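# How Enamel Gets Onto Metal

Enamel is glass. The smooth coating on a mug, a street sign or an old bathtub is a thin layer of glass that has been melted onto metal. People have been doing this for more than 3,000 years, first on jewelry and much later on pots and pans.

## What goes in

The glass starts as sand mixed with a few other minerals. The mix is melted in a furnace, then poured into cold water or between cold rollers. It cools so fast that it shatters into flakes. These flakes are called **frit**.

Frit is ground to a powder. For most kitchen goods the powder is mixed with water and a little clay, which keeps the grains from sinking to the bottom. The result is called **slip**, and it is about as thick as cream.

Color comes from metal oxides. Cobalt gives blue. Copper and chromium can give greens. Titanium gives white. An item can have one color outside and another inside.

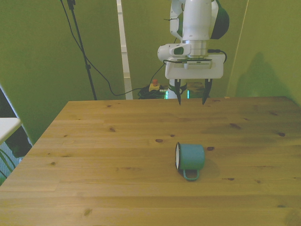 Does the color wear off if you wash it a lot? asks Imrie. My grandmother's blue pot still looks blue.

The color is mixed all through the glass, so washing does not remove it. Strong acids and rough scrubbing can make the surface dull after many years.

## Into the kiln

At the Sistlow works in Tisbridge, each steel piece goes through five steps:

1. The steel is pressed into shape.
2. It is cleaned to remove all grease.
3. It is dipped in slip and left to drain.
4. It is dried.
5. It is fired in a kiln at almost 1,500 degrees Fahrenheit.

Firing takes only 4 minutes for a small piece. The powder melts, flows into a smooth layer and grips the steel. Most pieces are dipped and fired more than once. The first coat is usually dark and is made to stick well. The later coats carry the color.

## Why it chips

Metal and glass both grow when heated and shrink when cooled – but not by the same amount. Enamel makers choose a glass that shrinks slightly less than the steel. As the piece cools, the steel squeezes the glass. Glass is strong when squeezed and weak when stretched, so this helps it last.

A hard knock can bend the steel. Glass cannot bend much, so it cracks and a flake comes off. Bare steel then meets air and water, and it rusts.

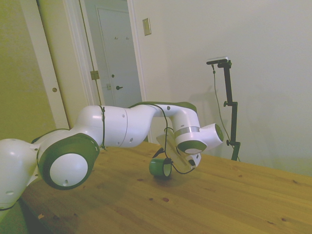

Pido

## Try it: find the enamel

Ask an adult before you pick anything up. Look for a pan, a sign or a stove top that might be enameled, then check:

- Does a magnet stick to it? Steel under enamel will pull on a magnet. Pottery will not.
- Does it feel cold and smooth, like a window?
- Is there a thin dark line at the rim? The first coat sometimes shows there.

Do not tap it with anything hard. If it is chipped, keep your fingers away from the chip, as the edge is glass and can be sharp.

## Words to know

**Frit** – flakes of glass made by cooling it very fast.

**Slip** – powdered frit mixed with water and clay.

**Kiln** – a very hot oven for firing enamel or pottery.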